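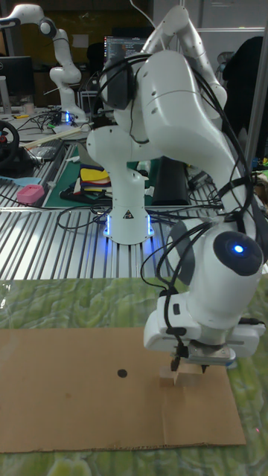

Photo: Orstead Shared Workshop. Course handout, reuse with credit.

14 shares | 3 comments

Robot Arms in a Shared Workshop
Unit 2: Block to Dot

This unit covers the first complete pick-and-place routine on the bench arm. It assumes that Unit 1 is finished: the base is bolted down, the emergency stop has been tested, and the arm will home without a fault. The arm, its gripper and its cable routing are to be left as they stand at the end of Unit 1.

1. Work surface

The task uses a flat sheet of brown cardboard laid over the green mat. The target is a single black dot near the middle of the sheet, and the part is a small wooden block. In the photo the gripper has the block between its fingers, to the right of the dot.

Tape the cardboard on its underside at all four corners. If the sheet shifts during a session, every taught position on it is void and must be taught again. Do not mark a second dot on a used sheet. Take a new one from the rack.

2. Coordinate frame

Define the user frame with its origin at the dot. Set X along the long edge of the cardboard and Z upward. Teach the frame with the three-point method described in the Unit 1 notes, using the pointer tool from the Toltalstead kit, then refit the gripper and restore its tool offset. Leaving the pointer offset active is the most common fault in this unit. The symptom is a gripper that stops short above the block or presses into the sheet.

3. Taught positions

HOME: arm folded, clear of the table.
PICK_HI: 80 mm above the block, fingers open.
PICK: fingers level with the middle of the block.
PLACE_HI: 80 mm above the dot.
PLACE: block resting on the cardboard, centered on the dot.

PICK and PLACE share the same Z value. If they differ by more than 2 mm, the sheet is not flat or the frame is tilted. Correct the frame. Do not correct the individual points.

4. Sequence

HOME, PICK_HI, PICK, close, PICK_HI, PLACE_HI, PLACE, open, PLACE_HI, HOME.

Moves between a HI position and its lower point are linear. All others may be joint moves. Insert a wait of 600 ms after each gripper command. The Koller script library returns from a close command before the fingers have stopped, and an early lift will drag the block sideways.

5. Cables

The cables hang in loops along the upper links and the elbow. Before running at any speed above the teaching limit, step through the full sequence by hand and watch the lowest loop at each point. It must not touch the table rails or pass between the fingers and the block. Wrist rotation is limited to 62 degrees either side of center in the supplied configuration file. Leave this limit in place.

6. To hand in

The script file, the table of taught positions, and a log of the distance from block center to dot center for each run. Measure with the steel rule, in millimeters, along X and Y separately. Note any run in which the block was moved by hand after the arm had started.

Remaining faults with the Vevetti controller go in the bench log with the error code as displayed. Unit 3 uses the same frame, so keep the cardboard taped down.

3 comments | Share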